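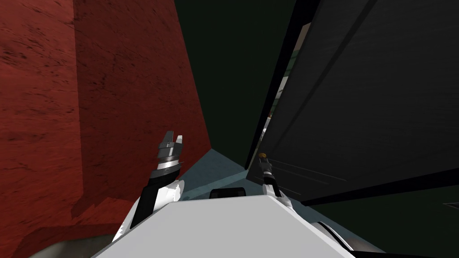 tallesberg_tenant: My sister keeps telling me the landlord has to hand over an itemized list before he can keep a penny of the deposit, so why am I the one chasing him? I moved out of a one-bedroom in Rirkton in July. Deposit was $1,269. What came back was a check for $902 and a sticky note that said "cleaning, etc." I scrubbed that oven for two hours! Do I cash the check or will that count as me agreeing to it?

Posted by Himirine
Ooh, I had this same fight with Bustamante Rentals. Read your lease first, then look up your state's deposit law, they're all a bit different on deadlines. I wrote a short letter asking for receipts, sent it certified, and gave them 20 days (I just picked that, it isn't a magic number). Got most of mine back. On the check, look on both sides for anything like "paid in full" before you deposit it. If it says that, call legal aid first, because in some places cashing it can hurt you.

Posted by oldporchlight
landlords always do this. small claims!!

Posted by marrow_and_peas
Small claims is fine but send the letter first, the judge will probably ask if you did. Keep the sticky note too. And did you both sign a move-in checklist? Mine was stuck in the back of the lease and I'd forgotten all about it.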